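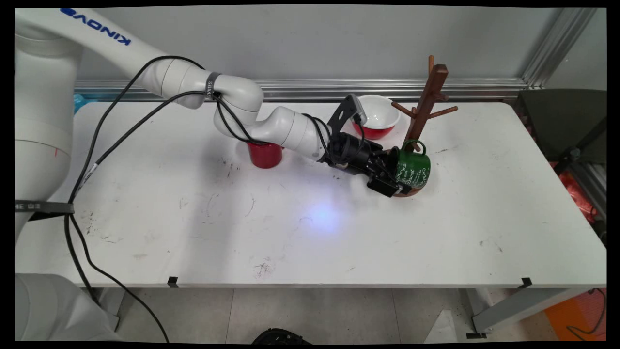 Mugs belong in a cupboard, my sister informed me over the phone at 7, upside down, like everyone else's. A mug tree is a thing you dust.

She may have a point about the dusting. Still, I like the dark wood, and I like having a post with pegs to hang things on, as if breakfast were a cloakroom. The green mug with the swirly white script gets a peg. The red cup doesn't, having no say in the matter, and stands on the table with the bowl.

The table itself is another subject. I gave the scuffs 13 minutes with the Kiltura cream and they look exactly as they did in March. The scribbles I've decided to call a pattern.

Claltito has a cupboard for $82, or $70 without doors. I looked at it for two cups of tea, then went and moved the tree an inch to the left.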